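4.2 Grasping connectors inside the case

The second set of trials dealt with small parts that have to be picked up or held while the hand is inside, or close to, an open desktop computer. Our earlier work with the Pandia hand (Auer and Forsyth) used a flat board with the parts laid out in a grid, and the results did not carry over well to real cases. Walls, brackets and cards limit the angles from which the fingers can approach, and bare metal gives bright reflections that upset the depth estimate.

We therefore dropped the depth channel and relied on the wrist camera alone. The policy, which we call Endora, takes the current wrist view and the joint angles of the fingers and returns a short sequence of wrist motions. It was trained on 2000 demonstrations recorded by two operators. No model of the computer case was given to it. Grip force was held at a fixed value throughout, as changing it during a trial made failures harder to compare.

Each trial began with the arm at one of 10 start poses. A trial was counted as a success if the part was still between the fingers when the wrist reached the target pose. Trials in which the hand touched the case were stopped and counted as failures, even where the part was not dropped. In total we ran 134 trials with Endora and the same number with the Haslinger baseline, using the same start poses in the same order.

Figure 6 gives the wrist view with a part in the grasp. The held part hides a portion of the motherboard, and the finger links cover much of the lower half of the view. The policy has to work from what remains visible around them.

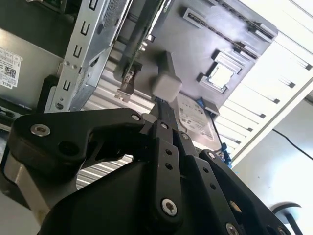
Figure 6. Wrist camera view of a small grey part held in the gripper in front of an open Dell computer case.

Most failures of the baseline came from the last stage of the approach, when the fingers hid the target. Endora failed less often at this stage but was slower, mainly through repeated small corrections of the wrist angle. We return to this in Section 5.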